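[geser-users] Re: teleop demos for the mug tree task, how many are usable?

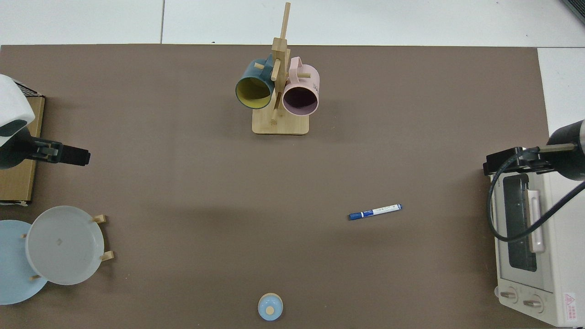

From: Hanneke De Bruijn
Date: 2024-10-01
To: geser-users

Bram Vanhove wrote:
> We are at 287 episodes on the mug task and the policy still stalls
> at the peg. It reaches, lines up, then hovers until the timeout.
> Two questions. Is this simply too little data? And does anyone
> filter out the episodes where the operator paused? Our operators
> pause a lot before the handle goes over the peg.
>
> We record with the stock Kereama leader arms, joint positions only,
> no force.

Bram,

I would look at the pauses before collecting anything else. We had the same stall in July with 1,071 episodes, so more data alone did not fix it for us.

What the policy sees during a pause is a long run of nearly identical observations paired with an action that says stay where you are. If the pause always falls at the same spot, the model learns to stop there. Ours did, about a finger width short of the peg.

Things we changed, in order:

1. Trimmed idle steps. Any stretch where both the commanded joint change and the gripper change stay under a threshold gets cut down to a few steps. Do this per arm. If you only test the right arm you will cut steps where the left one is still moving. Teun Van Loon has a script for it in the Welis repository, under tools/trim. It expects the older log format, so convert first.

2. Recorded the leader positions as actions, and the follower positions as state. Check this even if you are sure. One of our two stations was writing follower positions to both fields, and with contact at the peg the difference matters: the leader goes past the contact point and the follower does not. That offset is the only trace of pushing you have without a force sensor.

3. Asked operators to decide on the approach before they start the episode. Geert Van der Linden does a dry run with the recorder off, puts the mug back, then records. Slower per episode, but far fewer had to be thrown out.

4. Added short recovery episodes. Start with the handle already touching the peg on the wrong side, back off, try again. We did 80 of these and they helped more than the next 100 full ones.

On filtering: we do not drop an episode for a pause once it has been trimmed. We drop it if the mug is regrasped more than once or if the operator's arm enters the head camera view. Failed hangs are kept in a separate folder and not trained on.

One caution about hand guiding, which Josefien Mertens asked about in the other thread. We tried it for this task on the Marano arms. The motion is smoother near the peg – you can feel the contact – but the guiding hand shows up in the wrist view, and we had to replay each trajectory to get clean video. Replay missed the peg often enough that we went back to the leaders.

What control rate are you logging at, and is it the same for both arms? If the cameras and joints are on separate clocks, sort that out before trimming.

Hanneke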